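Search tips Go

Workshop tips: cleaner tracking from marker cubes

Wipe each cube with a dry cloth before you start. Smudges on the black squares make the pose jump, and no filter setting in Pruvport will hide it. Keep sleeves clear of the printed faces.

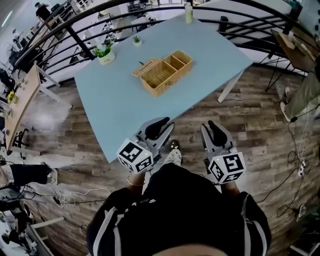 Set the smoothing window to 3 samples for small, careful moves. Drop any stretch where both cubes are lost, and don't let the planner fill it in. Costel Hodoroagă saves his settings under a new name each time he changes the grippers.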